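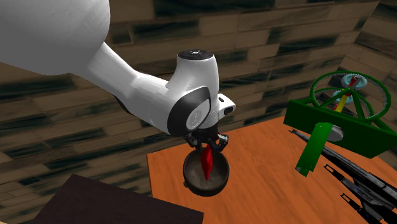
Chapter 4
Planning and Paying for a Robot Cell

What this chapter covers
Drawing up a statement of need
The full cost of an arm, a gripper and the things around them
Using simulation before an order is placed
Comparing quotations
Setting money aside for the years after purchase

Key terms: payload, reach, end effector, commissioning, whole-life cost, contingency

4.1 Starting with the task

A robot arm is often the first thing a buyer looks at and should be one of the last things settled. The price of the arm is printed in a catalogue, so it is easy to compare. The price of making the arm do a useful job is spread over many smaller items, and several of them do not appear in any catalogue.

Consider the parts-sorting line planned at the Costby works. The production manager, King-fai Ho, was asked to put forward a budget for a single arm that would pick up small items of mixed shape and place them in open containers. His first draft had one line in it, for the arm. The works accountant, Ming-te Chuang, sent it back and asked what the arm would hold things with, what it would stand on, who would program it and what would happen when it stopped. The second draft ran to four pages. We shall use it throughout the chapter.

A statement of need should be written before any supplier is approached. It records the following:

The heaviest and lightest items to be handled, and their shapes.
How far the arm must reach, measured from where its base will be fixed.
The number of picks needed in an hour.
How the items arrive, and how exactly they must be set down.
The floor space, power supply and air supply already available.

Ho's statement gave a rate of 60 picks an hour, which is slow for an industrial arm. Writing this down saved money at once. Two of the models on his list were built for much faster work and were priced to match.

4.2 The gripper and the items

Few arms are sold with a gripper that suits the buyer's task. A two-fingered gripper will manage many hard objects, but long or pointed items may turn between the fingers, and some need shaped finger pads. Pads wear and must be replaced. At Costby the first estimate allowed for one set. I-hsuan Wan, the maintenance engineer, changed this to 10 sets, enough for the trial period with spares left over.

The container matters too. A gripper that lowers an item inside a rim needs clearance for its fingers as well as for the item. If the container is too narrow, the buyer must pay for a different gripper or for different containers. The second is usually cheaper.

4.3 Trying the layout in simulation

Simulation software lets the planner place a model of the arm beside models of the tables and containers and run the task before anything is bought. Wan ran some 1,000 simulated picks for the Costby layout. They showed that the proposed base position left the arm short of the farthest container, and the base was moved on the drawing.

A simulation is itself a cost. The budget should include the licence, the time of the person who builds the models, and training if that person is new to the software. It should also be remembered that friction and the flexing of parts are only approximated. Money for physical trials must stay in the plan.

Exercise 4.1
Write a statement of need for a task in your own workplace or college workshop. Leave out the name of any make or model. Exchange it with a partner and mark each entry that a supplier could not price from.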